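Pasdale and Vasamside Residents' Association
Minutes of the March general meeting
Held Thursday, 7:00 p.m., Costby Hall, small room

Present: Prakash Lobo (chair), Lavanya Arumugam (secretary), Sreekumar Kulkarni, Halldóra Ásgeirsdóttir, Geetha Salian, and members as signed in.

Apologies: None received by the secretary.

1. Opening and previous minutes

Prakash opened the meeting at 7:05. The minutes of the last meeting were read. Geetha asked for one correction under item 4: the word "agreed" should be "discussed," as no vote was taken on the bus shelter. The minutes were accepted with that change. Moved by Sreekumar, seconded by Halldóra.

2. Matters arising

Bus shelter. Lavanya has written to the county and has a reference number but no answer. She will write again before the next meeting.

Storm drain at the bottom of Rai Lane. It was cleared the week after the last meeting and has backed up again. A member who lives opposite said the grate is fine and the trouble is further down the pipe. Sreekumar will report it again and will ask for the pipe to be checked this time.

Hall keys. Two keys are still out. Anyone holding a key who is no longer running a group should hand it to Lavanya.

3. Accounts

Geetha gave the figures. The balance is a little lower than at the same point last year, mostly due to the insurance going up. The hall deposit of $200 has been returned to us and paid in. Geetha asked that receipts be handed over within the month, with the name of the event written on the back. She has three with no name on them and cannot put them against a budget line.

Halldóra asked if the association could move to a bank with a branch nearer than the one we use. Geetha said she would look at what is available but would prefer not to change anything before the year end. Left with Geetha.

4. Footpath between Pasdale and Vasamside

This took up most of the meeting. The path behind the old dairy floods each winter, and children walking to school have been using the road. Sreekumar has had a quote of $3,000 for gravel and a shallow ditch on the uphill side. The quote does not include moving the fence, and it is not clear who owns the fence.

Prakash said the association should not spend money on the path until the owner of the strip has agreed in writing. Halldóra said she had spoken to the owner, who has no objection but does not want machinery brought in through the yard. The contractor would then have to come in from the Vasamside end, where the gate is narrow. Sreekumar will go back to the contractor and ask if that changes the price.

A member from Vasamside asked why the path should come before lighting at the corner, which was raised last year. Prakash said that lighting is a county matter and the path is something we can do ourselves. The member asked that her disagreement be noted, and it is noted here.

Proposal: that the association set aside up to half the quoted cost from reserves, and apply for a grant for the rest, subject to written permission from the owner. Moved by Halldóra, seconded by Geetha. Carried, with one against.

Lavanya will draft the grant application. The form asks for letters of support, and we have 37 signatures from last fall's petition but no letters. Members willing to write one should send it to her by the end of the month. A short letter is fine.

5. Spring plant sale

The sale will be in the hall parking lot as before, or inside if it rains. Tables to be set out from 8:00 a.m., doors at 10:00. Halldóra is taking offers of seedlings and asks that every pot have a label with the name of the plant. Last year there was a tray of unmarked squash that was sold as cucumber, and two people brought them back.

Geetha will run the cash box. Prices to be marked on the tables and not on each pot.

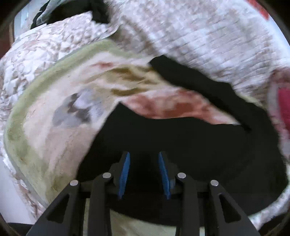 Sreekumar asked if there would be a charge for outside sellers. It was agreed to keep the same charge as last year, payable on the day. Sellers must bring their own tables and take away anything they do not sell. Prakash will put the notice on the board at Costby Hall and at the store in Vasamside.

6. Hall heating

The heater in the small room is still cutting out. Members attending tonight noticed. Lavanya has reported it to the hall management, who say that the timer is set wrong and that the heater itself is sound. Halldóra did not think this could be right, as it cut out twice during item 4. Lavanya to ask for someone to come and look at it while a group is using the room.

7. Any other business

Dog waste bin at the Rai Lane entrance: overflowing again. Sreekumar will call the county in the morning.

Newsletter: items to Lavanya by the usual date. She would like more from the Vasamside side, as the last issue had nothing from there apart from the quiz results.

Parking on the grass outside the hall: Prakash asked groups to remind their members - the ground is soft and there are deep ruts by the gate. Geetha suggested a rope and some posts. Prakash to find out what that would cost.

8. Next meeting

Same room, same time, on the usual Thursday. Sreekumar will chair the path item so that Prakash can leave early.

Meeting closed at 8:50 p.m.

Minutes taken by Lavanya Arumugam.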